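Home Features Trade Talk Archive Contact

Sorting the rail: an alterations shop owner on what people bring in

25 Jun 2024
4 min read

The owner of Jelley, an alterations shop in Vidimgate, opened with a second-hand machine and 600 pounds in the bank. Her first regular work was hemming trousers for the dry cleaner next door.

"I thought it would be wedding dresses," she says. "I do two of those a year. The rest is zips, hems and school blazers."

She learned the trade at Ornetti, a menswear workshop where she spent 14 years on sleeves and linings. The pay was poor but the teaching was good. She still uses the pattern shears she bought in Toledo on a works trip. 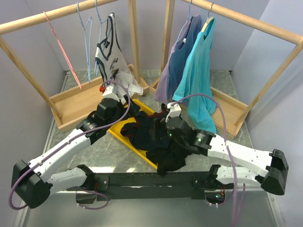

Most customers, she says, wait too long. A split seam costs very little to close on the day it opens. Leave it for a season and the cloth around it frays, and then she has to patch.

"People say sorry when they hand it over. They don't need to. I'd much sooner mend a shirt than see it go in the bin."

June is her busiest month. Summer clothes come out of storage and don't fit, and parents want uniforms let down before the new school year. She stops taking rush jobs once there are 70 tickets in the book.
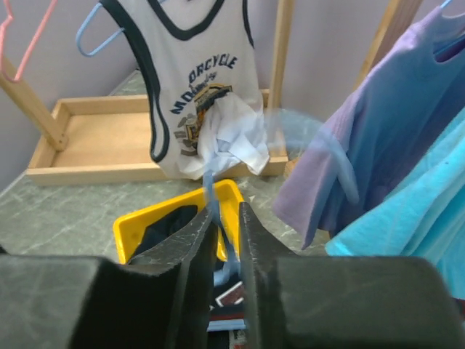 A white shirt and a light blue plastic hanger.

She is firm about hangers. Thin ones are fine for cotton shirts, but a wool jacket needs a wide shoulder, and knitwear should be folded. She has re-set plenty of jacket collars that were spoiled in the wardrobe.

She has no plans for a second shop. She would like to take on a trainee, if she can find one who wants to learn buttonholes by hand.

"It takes months," she says. "I tell them that when they ring up, and most of them don't ring again."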